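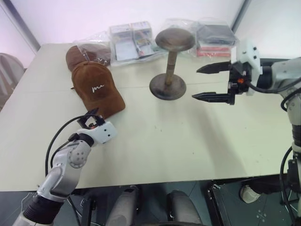

Fig. 4. Gorras marrones en la mesa de preparación.

4. Puesta en marcha del cepillo de vapor Trirkitz para ante y nobuk

Este apartado da por hecho que ha leído el apartado 3 (Desembalaje). Si se lo ha saltado, vuelva al menos hasta el dibujo del tapón de transporte. Es rojo, va dentro del depósito y el aparato no funciona con él puesto, por mucho que se le insista.

4.1 Llenado del depósito

1. Desenchufe el cepillo.
2. Gire el depósito hacia la izquierda y tire de él. Ofrece resistencia la primera vez y también las siguientes.
3. Llene con agua destilada hasta la marca superior. El agua del grifo sirve durante un tiempo, al cabo del cual deja de servir el cepillo.
4. Vuelva a encajar el depósito hasta oír un clic. Si oye dos, retírelo y empiece de nuevo.

PRECAUCIÓN: No añada perfume, suavizante ni vinagre. El servicio técnico de Iseven conserva una colección de depósitos que demuestran lo que ocurre, y la garantía no contribuye a ampliarla.

4.2 Preparación de la prenda

El ante se cepilla siempre en seco antes de acercarle el vapor. Use el lado de crepé del cepillo manual, en una sola dirección, y deje el lado de latón para las manchas de grasa y para quien ya haya estropeado algo antes. En las gorras, el polvo se acumula en las costuras de la corona, que suelen verse más oscuras que el resto, como en la gorra marrón que está fuera de la bolsa; un tono más oscuro ahí no significa por sí solo que haya suciedad, así que no se empeñe en igualarlo. Repase las costuras con la punta del cepillo y sacuda.

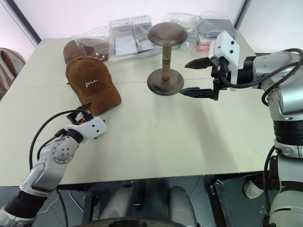
Los bordados merecen un párrafo propio, y también algo de miedo. El hilo blanco recoge el tinte que suelta el ante húmedo y luego no lo devuelve. Antes de dar vapor a una gorra con logotipo en el frontal, como el pequeño bordado blanco de la gorra de ante, cubra las letras con el protector de silicona (pieza 116 del despiece) y sujételo con los dedos por dentro de la corona.

NOTA: El protector no es adhesivo. Abundio Cortés, de nuestro taller, agradecería no recibir más gorras con el protector pegado con cola.

4.3 Aplicación del vapor

1. Enchufe el cepillo y espere a que la luz quede fija.
2. Dispare el primer chorro hacia el fregadero. Siempre escupe.
3. Mantenga el cabezal a un palmo del ante y muévalo sin detenerse. No lo apoye.
4. Levante el pelo con el cepillo de crepé mientras siga tibio.
5. Deje secar la gorra sobre un soporte, lejos de radiadores, secadores y parientes con prisa.

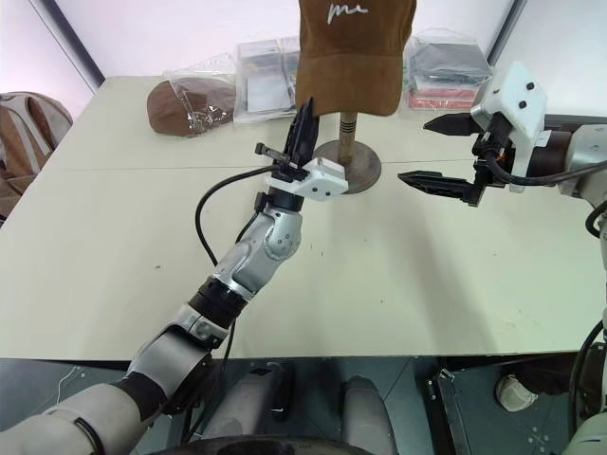
El secado lleva una noche entera. Durante ese tiempo la visera puede curvarse un poco más de lo que estaba; corríjala con las manos a la mañana siguiente y no antes. Si el ante queda rígido, repita el cepillado en seco. El vapor ya ha hecho lo que sabía hacer.

PRECAUCIÓN: No guarde la gorra en una bolsa cerrada hasta que esté seca también la banda interior. El moho comienza por ahí.

4.4 Avisos luminosos

Luz fija: listo.
Parpadeo lento: calentando.
Parpadeo rápido: falta agua, o bien sigue puesto el tapón rojo.
Código 527: exceso de cal. Consulte el paso 3 del punto 4.1, esta vez con atención, y utilice el descalcificador Handard según el apartado 5.

Revisión técnica del texto: Lukian Dmytriv. Última actualización: 22 de septiembre de 2025.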